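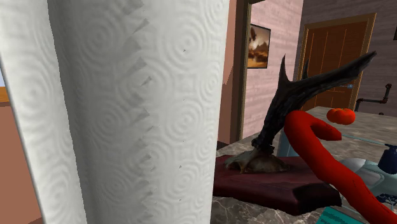
O picotado é uma linha de pequenos furos ou cortes, separados por pontes de material intacto, que se abre numa folha para que esta possa ser rasgada à mão por um sítio escolhido de antemão. Encontra-se em selos, bilhetes, talões, cadernos, calendários de parede, saquetas de chá, embalagens de cartão e numa infinidade de outros objetos de uso tão corrente que quase ninguém lhes pede explicações. O caso mais doméstico é o do papel de cozinha: num rolo branco e gofrado como o da ilustração, com os seus círculos concêntricos em relevo, o picotado desce pelo meio como uma linha em ziguezague de pequenos triângulos cinzentos. Noutros produtos a linha é muito mais discreta, e há papéis finos em que só se dá por ela passando o dedo. Em Portugal diz-se quase sempre picotado, ou picote; na filatelia usam-se as palavras denteado e denteação, que os colecionadores defendem com algum zelo, e no Brasil é comum ouvir falar em serrilha.

Origem e antecedentes

Rasgar papel a direito é um problema tão velho como o próprio papel. Muito antes de haver máquinas para o efeito, quem precisava de separar duas partes de um documento dobrava a folha, vincava-a com a unha ou com uma espátula de osso e puxava, confiando na sorte e na boa vontade das fibras. Os contratos medievais escritos em duplicado no mesmo pergaminho eram cortados à faca numa linha ondulada ou dentada, de modo a que cada parte ficasse com uma metade e as duas, postas lado a lado, voltassem a encaixar. Não se trata de picotado, evidentemente, mas a ideia de que o rebordo de uma folha pode servir de testemunho vem daí, e há de reaparecer séculos mais tarde nos livros de cheques e nos canhotos dos recibos.

O picotado propriamente dito deve a sua fortuna aos correios. Os primeiros selos adesivos, postos à venda na Grã-Bretanha em meados do século XIX, vinham em folhas inteiras, sem furo nenhum, e o empregado do balcão tinha de os separar com uma tesoura. É fácil imaginar a lentidão da coisa numa manhã de muito movimento. Poucos anos depois começaram as experiências com máquinas que abriam pequenos golpes entre os selos e, a seguir, com outras que retiravam mesmo minúsculos discos de papel. Foi esta segunda solução que vingou, e no espaço de uma geração a maior parte das administrações postais tinha adotado o selo denteado.

Convém distinguir as duas famílias, porque ainda hoje se confundem. No denteado verdadeiro há remoção de papel: um punção entra numa matriz e leva consigo um disquinho. No percê, palavra que a filatelia portuguesa foi buscar ao francês, há apenas um corte, e o papel fica todo lá. O rebordo de um selo denteado mostra dentes arredondados e regulares; o de um selo percê pode ser quase direito, ondulado ou em serra, conforme o desenho da lâmina.

Medida do denteado

Os filatelistas medem o denteado pelo número de furos que cabem em 2 centímetros, e fazem-no com uma reguazinha própria, o odontómetro, nome que costuma assustar quem o ouve pela primeira vez e pensa no dentista. Um selo que tenha a mesma medida nos quatro lados diz-se de denteado simples; quando os lados horizontais e os verticais diferem, fala-se de denteado misto, e os catálogos indicam primeiro o valor horizontal e depois o vertical. A diferença pode parecer coisa de nada, mas há emissões em que duas tiragens, iguais na cor, no papel e no desenho, só se distinguem por meio furo.

É também por isto que os colecionadores tratam os dentes com tanto cuidado. Um dente curto, arrancado num gesto apressado, desvaloriza a peça, e um dente refeito com fibras coladas (existe quem o faça, e muito bem) é considerado falsificação. A velha recomendação de dobrar a folha para um lado e para o outro antes de separar os selos continua a ser boa, desde que se dobre devagar.

Técnica

O princípio é sempre o mesmo, o do equilíbrio entre o que se corta e o que se deixa. Às partes cortadas chama-se cortes ou furos; às partes inteiras, pontes. Se as pontes forem demasiado largas, a folha resiste e acaba por rasgar fora da linha, com grande irritação de quem puxa. Se forem demasiado estreitas, separa-se sozinha na máquina ou durante o transporte. O fabricante anda à procura do ponto intermédio, e esse ponto muda com a espessura do papel, com a humidade do ar e sobretudo com o sentido da fibra.

O sentido da fibra merece uma palavra à parte. No fabrico industrial, a pasta corre sobre uma tela em movimento e as fibras tendem a alinhar-se na direção da marcha. Resulta daí que o papel rasga com muito mais facilidade ao longo dessa direção do que atravessado a ela. Qualquer pessoa pode verificá-lo com uma folha de jornal - num sentido o rasgão sai quase direito, no outro foge para onde lhe apetece. Um picotado feito a favor da fibra pode ter pontes mais generosas; um picotado contra a fibra tem de as ter mais fracas.

Quanto às máquinas, há três soluções correntes. A mais antiga é o pente de punções, que desce sobre uma ou várias folhas de cada vez e se usou largamente nos selos. A segunda é a roda dentada, que gira sobre o papel em andamento e se encontra ainda em muitas tipografias pequenas, para talões, rifas e blocos de faturas. A terceira, própria dos produtos em bobina, é a lâmina interrompida montada num cilindro, que bate contra uma contralâmina a cada volta e deixa a linha atravessada a toda a largura. Mais recentemente apareceu o picotado a laser, útil em películas plásticas e em embalagens alimentares, onde se pretende muitas vezes enfraquecer só uma das camadas sem furar as outras.

Entre as rodas de tipografia, as Mamora gozaram de boa reputação junto dos impressores de obra miúda, que as estimavam por se poderem afiar em casa. A Droteck fabricou mais tarde um modelo de bancada com 7 discos intermutáveis, cada um com o seu passo, e ainda se veem alguns a trabalhar. Wayne Thibodeau, que foi impressor em Fekmont durante mais de 34 anos, deixou umas notas manuscritas sobre a afinação destas rodas, cheias de conselhos práticos e de alguma má disposição contra o papel reciclado. Nelas recomenda começar sempre com pouca pressão e ir apertando até a folha «querer abrir, mas ter vergonha».

Usos

O uso postal perdeu peso com os selos autocolantes, embora muitos destes conservem um recorte ondulado a imitar os dentes antigos, por puro apego à tradição. Em compensação, o picotado espalhou-se por toda a parte. Nos bilhetes de espetáculo separa a parte que fica à porta da parte que o espectador guarda no bolso e encontra meses depois na lavandaria. Nos cadernos escolares permite tirar uma folha sem arrastar a irmã do outro lado da costura. Nas caixas de cartão desenha a aba por onde se abre o detergente, e é aí, convém dizê-lo, que se acumulam as queixas do público, porque o cartão grosso é o mais ingrato dos materiais para picotar.

Os impressos de computador em papel contínuo, com as suas margens furadas dos dois lados, foram durante décadas um dos grandes consumidores desta técnica. Levavam um picotado transversal entre páginas e dois longitudinais junto às margens. Muita criança daquele tempo se entreteve a arrancar as tiras e a entrançá-las em molas de papel, passatempo que desapareceu juntamente com as impressoras.

Há ainda os usos de segurança. Alguns documentos oficiais trazem o número aberto em furos que atravessam todas as páginas, o que dificulta a troca de folhas. Nos selos, certas empresas mandavam furar as suas iniciais, para evitar que os empregados os levassem para casa; são os chamados perfins, que têm colecionadores dedicados e literatura própria.

Coleções e estudo

O picotado tem poucos estudiosos, mas dedicados. A coleção Nilsuwan, reunida ao longo de duas gerações e guardada hoje em Fekmont, junta 2578 amostras de papel picotado, desde talões de mercearia a passagens de barco, arrumadas pelo tipo de corte e sem olhar à data. Thérèse Fraser, que organizou o catálogo, preferiu este critério por achar que as datas dos impressos modestos são quase sempre duvidosas. A escolha foi discutida por Jade Morin num artigo bastante severo, em que defende a arrumação por oficina, e a discussão entre as duas continua em aberto. A coleção pode ser vista em janeiro, mediante pedido, e as amostras mais frágeis são mostradas dentro de bolsas transparentes.

Ver também: Denteado (filatelia); Gofragem; Vinco; Papel contínuo; Talão.

Comentários dos leitores

Brittany Paquette
Gostei imenso do artigo, obrigada! A minha avó separava os selos molhando a dobra com a ponta da língua e dizia que era a única maneira decente. Alguém sabe se isto estragava os dentes (os do selo, claro)?

Huguette Paquette
Brittany, estragava a goma, isso sim, e a folha às vezes colava toda. Ela fazia-o na mesma.

Jade Morin
Uma pequena correção: no artigo que citam não defendo só a arrumação por oficina, proponho também um índice por tipo de corte. De resto, agradeço a menção, mesmo com o «severo».

Wayne Thibodeau
Sobre o papel reciclado mantenho tudo o que escrevi. Quem tiver uma roda Mamora parada há muito tempo limpe-a primeiro a seco e só depois ponha o óleo, uma gota chega.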